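3.2 Shared surfaces and the return of small items

The second part of the study looked at how office staff put away small items at desks that are used by more than one person. Earlier work on shared desks has mostly dealt with booking, noise, and the distance between colleagues. Less attention has been given to the surface of the desk itself, although complaints about clutter appear in nearly every workplace survey we reviewed. Grigaitė and Kokkonen treat clutter as a matter of personal habit. Our interviews at the Bollbridge site suggest that the layout of storage on the desk also plays a part.

Participants were 22 office employees at Bollbridge, all of whom had used shared desks for at least one full season before the study began. Each was interviewed once at the start of the study and once in December. Six participants left the company or moved to assigned desks between the two interviews, and their answers are left out of the comparison below. The remaining 16 were divided evenly between desks with open trays and desks with divided organizers. Interviews were carried out by Paulauskas and coded separately by Ortuño. Where the two authors disagreed on a code, the passage was read again and settled by discussion.

A total of 200 statements about storage were coded. The most common theme was uncertainty over ownership. Participants at desks with open trays often said that they left pens, clips, and chargers where they found them, as they did not know whether the items belonged to the desk or to the last person who sat there. One participant described the tray as "a lost and found that stays in one place." Participants with divided organizers spoke of ownership less often and were more likely to say that an item had a proper spot. They also reported more frustration when a compartment was already full.

A second theme was reach. Several participants moved the organizer to the side of the desk in the morning and did not move it back at the end of the day. The next user then met a layout that differed from the one in the office guide. Navickas has noted the same pattern in shared kitchens, where the position of a drying rack drifts over the course of a week. We follow that account in treating position as part of the storage rule. The central position is illustrated in Figure 2. 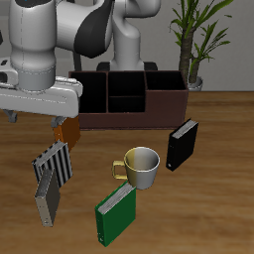 Figure 2. Long divided organizer at the center of a wooden tabletop (computer rendering).

Participants who kept the organizer in the central position mentioned one drawback, the loss of space for paper documents. This was raised mainly by staff in the accounts section, whose work still depends on printed records. Two of them asked for a shallower model that could stand against the back edge of the desk. We did not test such a model, and the question is taken up again in Section 5.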